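Bedrooms at the Clallormont flat, updated November 5, 2023

We rent out 2 bedrooms on the top floor. The beds were replaced in August and the linen is changed between every stay. 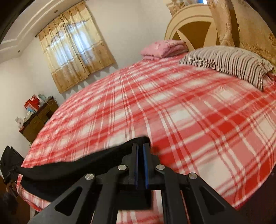 **Large bed.** Red-and-white plaid sheet, with a cream-coloured headboard behind.

One guest wrote that plaid was easier to live with than plain white and asked where we buy it. Ours comes from Ritchie, on the Plitine road. They keep double and king sizes, and will post an order.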